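Pustura toy library – sorting meeting, March 15, 2020

Present: Liya (notes), Reece Oakley, Bemby parents x 4, Tekleab from the Plamport branch – came in during item 2
Apologies: none recieved

**1. Last time**

Notes agreed. Shelf labels still not done – Reece has the label maker, needs tape. Carried over again.

**2. Donations basket**

Long one. The wire basket is full to the top and we can't keep dropping things in it. Families use it for whatever they bring back or don't want, so toys, cloths and stuff that is plain trash all end up together. Reece wants it emptied after every session. Liya thinks once a week is realistic, given who is on the rota. Left at once a week, look again in August.

Went through what should happen to the things in there now:

- spiky balls – keep, all of them. Most borrowed item with the under-twos. Wash in the sink, soapy water, air dry
- plain balls – keep, big yellow one goes to the movement corner
- plush toys, incl. the duck – machine wash in a pillowcase, check seams first
- cloths – wash. Polka-dot ones to dress-up, cream knitted one to the doll bedding if it survives
- can and plastic bottle – recycling. Please can people stop doing this

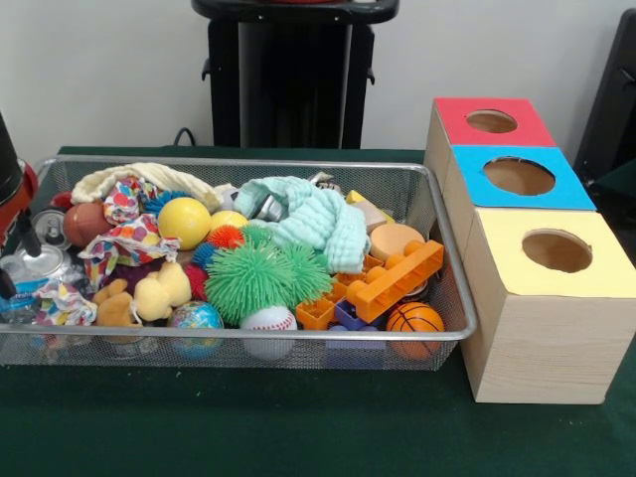
Donations basket, with the boxes for item 3

Tekleab asked if the big green puffer ball is OK for babies, the soft strands can get pulled off. Nobody sure. Agreed over-threes only untill someone has checked it properly, and tug-test the smaller ones at the same time.

Question about the mint-green cloth, whether it belongs to a set. Liya to look in the catalog. If no match it goes with the sensory fabrics.

**3. Boxes**

Three cardboard boxes next to the basket, to be used for the sort. Some back and forth on what they're for. Settled on:

- box one – keep and wash
- box two – Plamport (they are short on plush and balls)
- box three – mend or throw

Reece to write on the sides in marker, big. Not on the flaps, last time we folded them in and had no idea which was which. Tekleab will take the Plamport box in the car, needs it washed and dry first. Smaller stuff goes in zip bags inside the box or it ends up at the bottom.

Suggestion to buy plastic tubs instead. Price looked at, too much for now – cardboard is fine.

**4. Catalog**

1,374 items on the list. Liya says a good chunk of those have not been seen since the move. Proposal to stop adding new donations until the old entries are checked. Not agreed – parents want the new things out on loan. Compromise: new items get a sticker and a line in the paper book, typed up later.

Shelf space came up. More shelving would have to go along the side wall and means moving the book bins. Parked.

**5. Sign for the basket**

Wording agreed after too long: "Clean toys only. No food or drink containers." One of the parents will do it in English and Amharic. Laminate, tie to the rim with string.

**Actions**

- Reece – label tape, mark boxes, tug test on spiky balls
- Liya – catalog check on green cloth, start paper book
- Tekleab – collect Plamport box once washed
- Bemby parents – two loads of washing, sign

**AOB**

Cupboard key is on the hook behind the door again, please put it back there. Next date to go round by email.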